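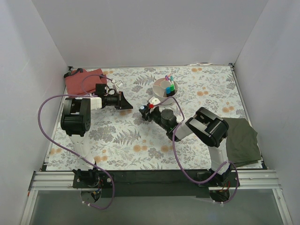
I keep 80 dairy cows, and since December I use the Stumer milk meter, the portable model which hangs between the claw and the pipeline. Before this I had only the monthly test from the milk recording, and between two tests I was guessing. I am not a technical person, so I read the manual two times, in the evening, with the parts laid out on a cloth. A patterned cloth like the one with ferns and small orange blossoms is pretty but bad for this work, as the little clear gaskets disappear in the print. Use a plain dark towel. The box contains the meter, two hoses, a hanger, a brush and a bag of spare gaskets, of which I have already used three.

Installation in the parlor took me one morning. The hanger is made for a round pipe and my rail is square, so my neighbor Higinio Varela welded a small hook for me. After this it hangs straight, and straight is important. If the meter leans, the reading goes wrong. The manual mentions this only on the last page.

For accuracy I compared it with a bucket and a good scale, 12 cows, morning milking. The biggest difference was less than one pound. With slow milkers it was almost perfect. With my two fastest cows the meter showed too little, and I saw foam in the chamber both times. Eetu Nieminen, who sold it to me at Millgate, says that a firmware update will correct this. I am still waiting.

Washing is the weak point. It can stay in the line during the normal wash, but milk stone collects under the float — you must open it by hand every week. I do it on Sunday. The screw cap is hard to turn with wet fingers.

The battery is better than I expected. I charge it after 100 milkings, more or less when the light becomes yellow, and it has never stopped in the middle of a cow. The display is easy to read in poor light, but the buttons are too small for gloves.

I paid 2,000 dollars for two pieces. For a big herd I think fixed meters make more sense. For my size I am satisfied, and I would buy it again if they change the cap and the hanger. Spare floats you can order from Millgate, delivery was nine days.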